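The office with the lights nobody turns down

The man from Juhl meets me at the elevator and apologizes for the ceiling before I have looked at it. He has worked on this floor since February, when the firm took over the lease from Drustex, and he would like it known that the open plan wasn't his idea. He asked to be quoted without his name. He still has to sit there.

The pitch, as I read it in the landlord's brochure, was "honest volume." The hung ceiling was to come out, the beams were to be left showing, and people would think better thoughts underneath them. I asked him if they did.

"They think about the noise," he said. "You take out the tiles and you've taken out the only soft thing in the room. Then somebody sells you felt."

The somebody in this case was Pato, which quoted for 30 hanging panels. None had been ordered when I visited. He showed me the quote on his phone and scrolled past the total quickly.

The beams I don't mind. They are shallow, plain concrete across a white ceiling, and they give the eye a place to stop. What I wondered about was the lighting. A firm that pays for an architect's opinion on volume might be expected to have one on glare, and the fluorescent panels are the plain rectangular sort I remember from school.
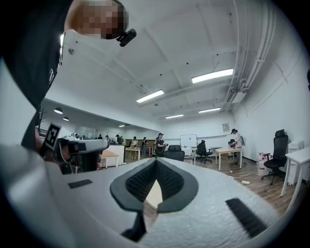

He told me the lights had been on the list of things to replace and had come off it in the second round of cuts. "Zirach did a study for us. It cost 2,000 dollars and it said the light was bright. I could have told them that for a sandwich."

Did the study say anything else?

"It said people like windows."

I put it to him that he might simply dislike change. He thought this over longer than I expected. The old place had small rooms, he said, with doors that shut, and seven people to a room at most. You knew who was on the phone. Here he hears every call and can't place any of them.

He does grant the floor one thing. The light wood is easier to live with than the carpet they had before, and it makes the place feel less like a waiting room. Then he spoiled it by mentioning chair wheels.

What about the pipes? They run along where the ceiling meets the wall, painted white, and the brochure calls them "expressed." He laughed at that. "They're pipes. If they'd had the money to box them in, the brochure would say 'clean lines.'"

I think he is right about that, though I'm less sure about the doors. The lease has seven years left on it, and he has asked for a desk by the wall.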